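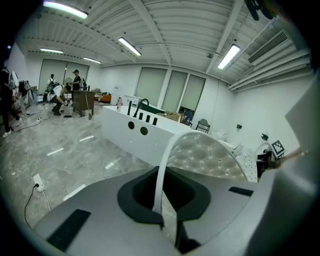 Can a machine clean a bathroom yet?

buslow_tile
August 26, 2018
I clean rentals, 30 bathrooms a week. The Pomov demo had an arm wiping a flat counter. Fine, but most of my time goes to the tub, the faucet and the mat. Is anyone close on those?

erkari50
Closer than you think. Wiping a tub is a path problem. Give it the shape and it will follow the curve all day.

gritandgrout
Disagree. The wall of the tub is easy. Getting between the knobs is slow even by hand, and the mat is worse — it folds over on itself when you pick it up. 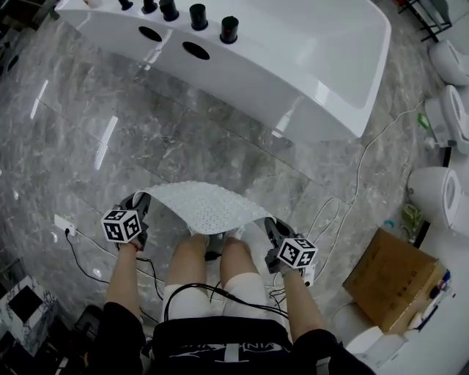
With two hands you can pull a mat tight and keep it there. With one you're just dragging it. Any machine sold for this needs two arms, and the Chaudhary quote I got for a single arm was $1,140 a month.

erkari50
Two arms, agreed. I still say the tub is doable now.

buslow_tile
At that price I'll keep my brush. Has anyone tried one on toilets?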